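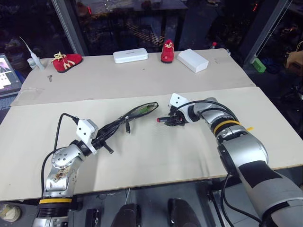
Perguntas que me fazem sempre sobre sapatinhos de bebê

Com quanto tempo de antecedência compro o primeiro par?
Pouca! O pé cresce num instante, e eu já vi sapatinho lindo ficar na caixa até não servir mais. Eu espero o bebê começar a ficar de pé e meço na mesma semana.

Como eu meço o pezinho em casa?
Uma folha de papel no chão, encostada na parede, o calcanhar junto dela e um risquinho na ponta do dedão. Se deu 110 milímetros, procure uma palmilha um pouco maior. Faça à tarde (de manhã o pé engana).

Cadarço ou velcro?
Eu adoro cadarço — ajusta melhor no peito do pé, e um vermelho com cadarço amarelo, como o par da foto, me derrete. A Ilona Medve, que costura os da Stonora comigo, prefere velcro e a gente discute isso desde abril.

O cadarço vive desamarrando, o que eu faço?
Laço duplo e as pontas para dentro. Se for de cetim, troque por algodão!

Posso lavar na máquina?
Por favor, não. Pano úmido, sabão neutro e sombra. O cadarço sai e vai de molho separado, principalmente se for de outra cor.

Vocês trocam o tamanho?
Trocamos, sim, uma vez por par, desde que a sola não tenha ido para a rua. O frete da troca custa R$ 50 para fora da cidade — escreva antes de postar, que eu confiro se ainda tenho o número.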